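Dolum Dish Rack Notes
Read me first

Hi, and thanks for opening this one before the spreadsheet! I started the Dolum notes because I was tired of going through racks. I've lived in the same apartment on Skultemgate for years, the kitchen is tiny, and everything gets washed by hand, so the drying rack is the hardest working thing I own. At some point I began writing down what went into it and how it dried, and then Eskil Torvik started sending me his, and now there's a folder.

What's in the folder

loads.csv has 4000 rows, one for each item put in a rack (plates, bowls, lids, cups, the odd cheese grater).
racks.csv has 13 rows, one for each rack we've tried between us.
notes.txt is me complaining, mostly. Read it if you like that sort of thing.

The columns in loads.csv are item, rack, slot, facing, minutes and remarks. Minutes means how long until I could put the thing away without reaching for a towel. I checked every 20 minutes, so don't read too much into small differences. Facing is "wall" or "room," and yes, I do mean the front of the plate, the side you eat off.

I like wire racks best. Air gets at everything, and you can see right away when a fork has slid down where it shouldn't be. The flip side is that a thin wire rack can be fussy about what it holds. Deep bowls lean into the next slot over, and small saucers drop lower than you'd think (I have lost patience with saucers).
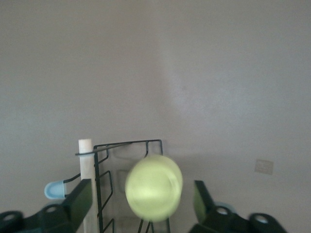 Zigzag wire is what I'd pick for flat plates, because each bend gives the rim something to rest in. For bowls I skip every other slot. Eskil says that's wasteful and fills every one, so if you compare his rows with mine, please filter by the person column in racks.csv first or you'll get nonsense.

Rubber tips get their own column too. They come off! I wrote "tip missing" whenever I noticed one gone, but I only started doing that in June, so a blank before then tells you nothing.

Known problems

The Dierckx rack got entered under two spellings and I've only fixed one of them. There are also 200 rows with no slot filled in, all from a stretch when Hendrik Claeys was staying with me and doing the dishes. He's a great guest and a terrible note taker. Rows marked Zato are lids only.

Using it

Go ahead, copy it, chop it up, whatever. If you fix the Dierckx spelling, please send me your version.

Last updated September 2019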